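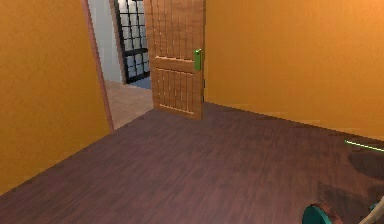

3.2 Interior colour and reported room temperature

The second part of the survey concerned the relation between the colour of interior walls and the warmth that residents reported in their homes. Questionnaires were sent to households in Kaltstead and Clevelov, two towns with similar housing stock and similar winter weather. In all, 2678 completed forms were returned. Forms in which the wall colour had been left blank were kept for the analysis of heating costs but were not used in this section.

Respondents were asked to name the main colour of the room in which they spent most of the evening, and to rate the comfort of that room on a scale from 1 to 8. They were not told that the two questions would be compared. Colours were then sorted into five groups: whites and creams, yellows and oranges, reds and browns, greens, and blues and greys. Where a respondent gave two colours, the first was taken. Athumani's earlier study in Odera used a printed colour card for the same purpose, and we would recommend this to others, as words such as "sand" and "stone" proved hard to place.

Figure 3. Room with ochre-orange walls and a dark reddish-brown wooden floor, with a doorway to an adjoining room. Computer rendering.

Rooms in the yellow and orange group were rated as more comfortable than those in the blue and grey group in both towns. The difference was larger in Clevelov, where more of the homes face north. It became smaller once the age of the heating system was taken into account, but it did not disappear. Floor covering also played a part. Residents with bare wooden floors gave lower ratings than those with carpet, whatever the colour of the walls, and this effect was strongest among respondents who had lived in the home for less than a year.

These results should be read with care. People choose the colour of their own walls, and those who repaint may also be those who repair draughts and replace old windows. Tenants, who often may not repaint, are a useful comparison. Among tenants the same order of colour groups was found, although the blue and grey group was small in Kaltstead.

Temperature readings were available only for homes fitted with the Curkon meter. In these homes, measured evening temperature did not vary with wall colour. The question of whether residents in warm-coloured rooms set their heating lower is taken up in Section 3.3.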